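Share (10) | Print | E-mail

Toddler room and garden, Povdale Nursery: March safety check

Checked by Karlijn Hermans before opening, with comments for whoever reads these.

1. Floor and crawling area. Mats flat, no curled corners. One raisin, age unknown. PASS

2. Shelves fixed to wall. Pulled hard on both. The one by the door moved, and so did my shoulder. FAIL - two brackets needed.

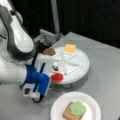

Milan Visser: I tightened that one in the autumn. It wants longer screws, as I wrote on the last sheet.

So he did. Longer screws ordered.

3. Small parts. Everything in the under-threes' boxes goes through the choke tester. Five beads failed and have moved upstairs, where they will be put up noses by older children.

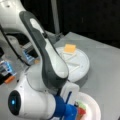

4. Door finger guards. Present on all doors except the one everybody uses. FAIL

5. Climbing frame. Bolts tight, no splinters. The Umell leaflet allows children up to 169 cm tall, so most of the staff may also have a go. PASS

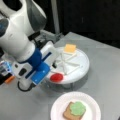 6. Sandpit. Cover on, raked, no gifts from the cat. PASS

7. First aid box. In date. Plasters down to the plain ones, which are known not to work on knees. Veerle Hoekstra to restock.

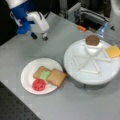

8. Gate latch. Closes by itself if you are patient. Toddlers are more patient than we are. FAIL - adjust the spring before pick-up.

Related
Sleep room checklist
Choosing a first balance bike
Messy play without the mess (2 comments)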